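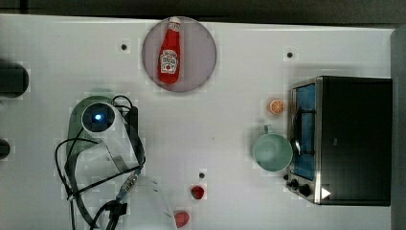 Mesa de prácticas con plato, taza, hornito y el brazo robot.

¿Cuánto cuesta un robot? Cómo se compra uno sin quedarse sin dinero

Para lectores de 9 a 12 años. Por Evie Rowbotham

Un brazo robot no se compra como una bici. Bueno, un poco sí. Miras el precio, miras la hucha, pones cara triste. Pero hay más cosas que mirar y vamos rápido que hay muchas.

Primero: ¿para qué lo quieres?

Parece una pregunta tonta. Es la más importante. ¿Para mover cosas de cocina? ¿Para apretar tornillos? ¿Para pintar? Un brazo que levanta una taza no tiene que ser tan fuerte como uno que levanta la puerta de un coche. Y cuanto más fuerte, más caro. Y más pesado. Y más mesa necesitas.

Así que antes de abrir ningun catálogo: papel, lápiz y una lista. Qué tiene que coger. Cuánto pesa. Hasta dónde tiene que llegar.

Segundo: el brazo viene sin mano

¡Sorpresa! Muchas veces el brazo se vende por un lado y la mano por otro. La mano se llama pinza. Hay pinzas con dedos duros, con dedos blanditos, con ventosas... Una fresa de juguete y una botella de kétchup no se agarran igual. Prueba en casa con unas pinzas de cocina y verás.

También se pagan aparte, muchas veces:
la cámara, que son los ojos
los cables (siempre hacen falta más)
el ordenador
el botón rojo de parada

El botón rojo no se quita de la lista aunque falte dinero. Nunca.

Tercero: las cosas para practicar

Un robot que aprende necesita con qué practicar. Platos, cuencos, coladores, comida de mentira. Es la parte barata y la más divertida de comprar. La comida de juguete va muy bien: no se pudre, no mancha y si se cae al suelo se recoge y ya está.

Róisín Cronin hace los presupuestos en el taller Dustau y le preguntamos por su truco. "Apunto primero lo pequeño", nos contó. "Lo grande no se le olvida a nadie. Los tornillos sí." 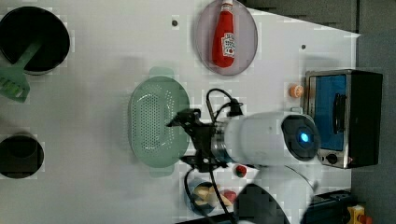

Ahora las cuentas. En Dustau apartaron 300 euros solo para cosas de practicar. Nada de robot, eh, solo eso. La lista tenía 11 líneas y en dos de ellas ponía "repuesto", o sea, comprar otra igual por si se rompe la primera. Muy listos.

Para el brazo pidieron precio a dos tiendas, Siton y Lavoie. Pedir precio es gratis y se llama pedir presupuesto. Te mandan una hoja con todo lo que incluye y hay que leerla ENTERA, también la letra pequeña. Una incluía la pinza y la otra no. La que parecía más barata salía más cara al final.

Cuarto: esperar

Un robot puede tardar semanas en llegar. El de Dustau tardó 14 semanas, se pidió en primavera y llegó en agosto, con medio taller de vacaciones. Mientras esperas se prepara la mesa, se miden los huecos, se mira dónde hay enchufe. Si mides mal toca mover todo otra vez.

Quinto: guardar un poco

Después de comprar se sigue gastando. Un cable que se estropea, un dedo de la pinza gastado, la luz. Por eso no se gasta toda la hucha el primer día.

Te toca a tí

Elige un trabajo de tu casa para un robot. Poner la mesa, por ejemplo. Haz tres columnas: lo que tiene que coger, lo que hay que comprar, lo que ya tienes. Luego tacha lo que no haga falta de verdad. (El botón rojo no se tacha, ya lo hemos dicho.)

Palabras nuevas
Presupuesto: la lista de lo que vas a gastar, con sus precios.
Pinza: la mano del robot.
Repuesto: una pieza igual guardada por si acaso.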